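I gave up my home water test kit in June, and I have been meaning to write down why, mainly so that I can send people here instead of having the same conversation over and over at the bus stop in Maltdale.

The short version is that I don't believe in home water testing. I believe in water testing. I just don't think much of the sort you do at the kitchen sink with a booklet and a colour chart, and I think a lot less of the people who sell it.

It started with a leaflet through the door from a firm called Jultatano, who do filters. The leaflet had a big number on it, 413, in red, and under it the words "what's in YOUR tap?" 413 what? It didn't say. I rang them to ask and a pleasant man told me it was a reading of total dissolved solids, taken "locally". I asked where locally. He said he would have to come back to me. He has not come back to me. 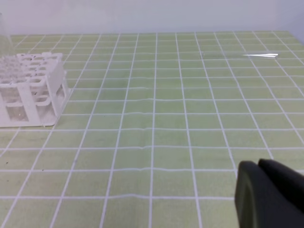 Total dissolved solids, for anyone who has been spared this, is mostly the ordinary minerals in your water. Chalk, salts, the stuff that furs up your kettle. You can have a high number and perfectly decent water, or a low number and something nasty in it, and the little pen-shaped meter can't tell you which. It measures how well the water carries a current and then does a sum. That is a useful thing to know if you keep fish. As a reason to spend money on a box under the sink, it is thin.

But the leaflet had done its job, because within a fortnight half the street had a meter. My neighbour Elango Chacko had one, and he is a sensible man who normally reads the small print on a bag of compost. He came round and dipped it in a glass from my tap and looked grave. Then he dipped it in a bottle of the expensive spring water I'd been given for my birthday and got a higher number, and looked graver. I said, so is that one poison as well? He said he'd have to read up on it.

So I bought a kit too, a proper one as I thought, with strips. I wanted to be fair. The strips give you a row of small coloured pads which you hold against a chart, and you have to do it at the right moment, in good light, with eyes that agree with the printer about what "pale salmon" is. I did the same tap three times in one evening and got three answers for hardness. My sister did it and got a fourth. The nitrate pad came out somewhere between two squares every time, one of them labelled fine and the other labelled see a professional.

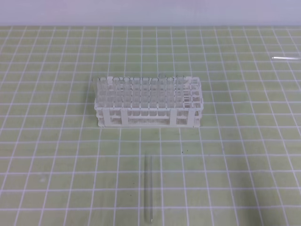 Deepika Iyengar, who I was at school with and who spent years in a water lab, was patient with me about all this. Her view is that the strips aren't useless, they're just blunt. If one goes wildly dark you should take notice. What they won't do is settle an argument about small amounts, and small amounts are what the arguments are always about. She also asked whether I'd run the tap first. I hadn't. She asked what I'd collected it in. A jam jar. She didn't say anything for a bit.

That is my real complaint, I suppose. A sample is only as good as the person filling the bottle, and the kits say next to nothing about it. Mine gave it one line – "use a clean container" – and then four pages on replacement filters.

The other side has its faults too, and I don't want to sound like the water company's favourite customer. When Matilde Peixoto over in Brurnivstead complained that hers tasted of swimming pool, she was sent a table of averages for a supply zone of 3000 homes. An average is no help to somebody whose kitchen is at the far end of an old pipe. She had to ask twice more before anyone would come out and take a sample at her own tap. I'd still sooner have that one visit than a drawer full of strips.

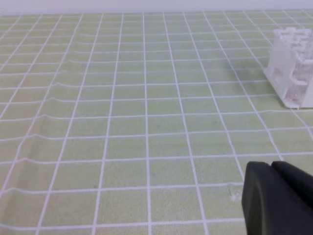

If you're worried, then, ring your supplier and ask for the results for your address or as near as they hold. If you have old lead pipes, say so, and don't let them send you the table. If you are on a private well, pay for a lab and follow their instructions to the letter, including the dull ones about the bottle. I would not trust a strip with a well.

And if a man wants to do a free demonstration where he puts two metal rods in a glass and it turns brown, ask him what the rods are made of. The brown is largely the rods. Elango's brother-in-law signed up on the strength of that glass, and he's still paying for it, 30 a month, and he tells me the tea is much better. It may be. I had a cup and couldn't tell, but then he makes it very strong.

I've still got eleven strips left if anyone wants them.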